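Ovuslow Footwear
Frequently Asked Questions: Resoling, Repairs and Care

Last updated May 6, 2020

Most of the email we get is about the resole program, so those questions come first. If you bought Ovuslow shoes from a store, most of this page still applies to you, but returns go through the store.

RESOLING

Which models can be resoled?
The Astent and the Fehr. Both are stitched through a welt, so the old outsole can be cut away and a new one sewn on. The Ustis has a molded sole bonded directly to the upper. We can re-glue a Ustis sole that has started to lift at the toe, but we can't replace it.

How many times can a pair be resoled?
2 times for most pairs. After that the welt has too many needle holes to hold a stitch well. If yours has been replaced along with the sole, we may be able to go again, and we will tell you after inspection.

How do I know when it's time?
Look at the heel first. If the outer corner has worn down to the midsole layer, send the shoes in. Waiting until the midsole itself is worn makes the job more expensive, and sometimes it can't be done at all. A smooth forefoot with plenty of rubber left can wait.

How long does it take?
Allow 18 business days from the day we receive the box. July is our slow month and pairs often go back sooner. We do not offer a rush service.

Can I change the color of the outsole?
Yes, at no extra cost. The Astent comes in black, gum or white. The Fehr comes in black or gum. Write your choice on the form. If you leave it blank, we match the original.

Will my shoes fit the same afterward?
Nearly. The cork under the insole is replaced during a full resole, so the footbed will feel flatter and firmer until it packs down again. The upper goes back on its original last while we work, which can take out some stretch. 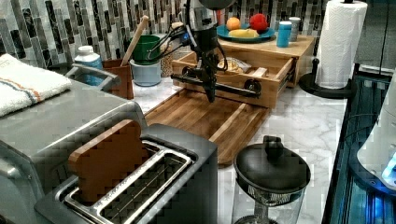

Play fruit on a teal plate, over an open drawer.

CARE AT HOME

How should I clean the leather?
Take out the laces. Brush off dry dirt with a soft brush, then wipe the leather with a damp cloth. Let it dry at room temperature before you put on any conditioner. Do not use dish soap or household cleaning sprays.

How do I clean suede?
Use a suede brush and a suede eraser, both dry. Water marks usually come out if you dampen the whole panel evenly, stuff the shoe with plain paper and brush it once it is dry. Oil stains are harder. Cover the spot with cornstarch overnight, brush it off and repeat if needed.

Can I put the Ustis in the washing machine?
No. The knit would survive but the bond between the sole and the upper might not. Hand wash with cool water and mild soap. The insoles lift out and can be washed separately.

My shoes got soaked. What now?
Remove the insoles and fill the shoes with newspaper. Change the paper after 2 hours and again before bed. Keep them away from heaters, hair dryers and direct sun. Leather that dries too fast will crack across the toe.

Do I need shoe trees?
They help with the Astent and the Fehr, especially in the first few months. Plain unfinished cedar is fine. Pick a pair that fills the toe without pushing the heel out of shape.

Why do my new shoes squeak?
Usually it is the insole rubbing against the footbed. Lift it and dust a little talcum powder underneath. If the squeak is coming from the outsole on a hard floor, it should stop after a week or two of wear.

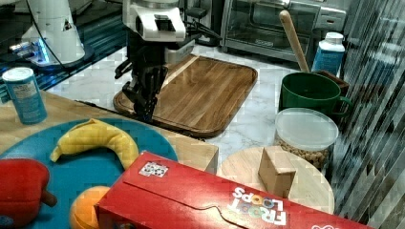
Cutting board on the marble countertop.

SENDING SHOES TO US

How do I start a repair?
Fill out the repair form and attach photos of both soles, both heels and any damage to the uppers. We reply with a quote. Please don't mail anything until you have a repair number.

Who decides whether my pair can be repaired?
Consuelo Marín, our repair manager, goes over every quote. If a pair arrives in worse shape than the photos suggested, she will contact you with a new price before work begins.

What should I put in the box?
The shoes, cleaned, and a slip with your repair number. Keep your laces, shoe trees and original box at home. We can't promise to return them.

What if you can't fix them?
You can have them shipped back at our cost, or we can recycle them for you.

Can I drop off in person?
Yes, at the workshop counter, with a repair number. Ask for Callum Nisbet.

Does a resole affect my warranty?
No. Work done by us keeps the warranty in place. If another shop has replaced the sole, the warranty still covers the upper and the lining, but the sole and the welt are no longer covered.

Question not listed? Use the contact form and choose "Repairs" from the menu.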